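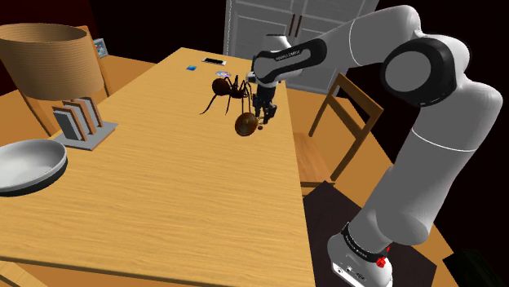
Our school club signed up for the Fuvevano challenge, and this year the first round is all in simulation. The other mentor wants us to train on randomly generated tables and says 3000 of them will carry over to the real arm in April. I have my doubts. The generator doesn't seem to care what goes together, so you get a big ant or spider figure standing next to a glossy brown ball, a white bowl way over on the other side, and a lampshade bigger than anything the arm could hold. Our real table will have blocks and cups on it. Has any club gotten real use out of this, or does it just make the scores look busy?

Asked in: Student robotics, simulation

Answer 1 (57 votes)

I was on your side until our second season with Hedholm. The odd objects are useful for one thing, which is catching a policy that memorized your props. Ours did great on blocks and fell apart on anything with thin legs. But 3000 is a number somebody picked. We ran 125 layouts, looked at the failures by hand, and got most of what we were going to get. Check these before you add more:

Do the friction values resemble your real fingers?
Is the camera in the sim mounted where yours will be?
Does the score count a grasp that slips after lifting?

The last one fooled us for 4 weeks. I'd also hold back a set of layouts the students never train on, or you won't know what the score means.

Answer 2 (4 votes)

just use Pristus, it has a button for this

Answer 3 (11 votes)

Pristus has the button, but I wouldn't trust its default lighting or its weights. We're a Fülöp club and our sim success rate told us very little about April. Get the real arm for one afternoon if you can, even with bad props, and compare before you pick a side in the argument.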